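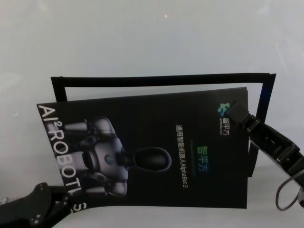
Starting a thread on how I sort, mount and store trade brochures, after four of you asked on Monday. I collect the covers more than the contents. Black ones are my favorites and also the hardest to keep nice. Take the AlphaBot 2 booklet from AI² Robotics: black cover, big white lettering down the long side, the Chinese name in a green to blue gradient. It reads sideways when you hang it wide, and I hang it wide anyway.

First thing is the frame. I like a thin black strip frame on a pale wall. Thick frames eat small booklets. I buy mine from Pukside, the plain model with no mat. They also sell one with a beveled edge that I don't care for.

Before anything goes up I hold it against the frame and move it around. Sideways, upright, high, low. Takes a minute. I used to skip this and ended up with a lot of extra nail holes in the hallway.

Matte black shows every fingerprint. Hold it by the edge or the corner. If you already have prints on it, a dry microfiber cloth, light pressure, one direction. No water, no glass cleaner. I ruined a Kiso catalog with glass cleaner in January and the shiny patch is still there.

Stapled booklets don't lie flat. The cover wants to bow. I put mine under two heavy cookbooks for 2 days before mounting. Longer doesn't seem to do anything more.

No glue and no tape on the back cover, please. I use clear photo corners. For a thicker booklet I cut a strip of polyester film and run it across the back so the weight isn't all on the bottom corners.

Someone asked about sideways designs. If the title runs up the long edge you have to pick between reading it and having the shape you want on the wall. My row in the office is all wide – so the tall ones get turned. Visitors tilt their heads. Fine by me.

Storage for everything not on the wall: Skellirano file boxes, the gray ones, stood upright like records. I have 192 booklets in there now, sorted by color of the spine. Sorting by company was a mess – they change names too often.

Don't pack the boxes tight. Leave room to get a hand in. Pulling one out of a full box is how corners get bent.

Swap what's on the wall a few times a year if the room gets sun. Black fades to brown faster than you'd think. Mine are on the wall across from the window and I still rotate them.

Next up is the Kiss catalog with the foil cover, which I haven't figured out yet. Foil scratches if you look at it. If you've framed one, tell me what you used for the corners.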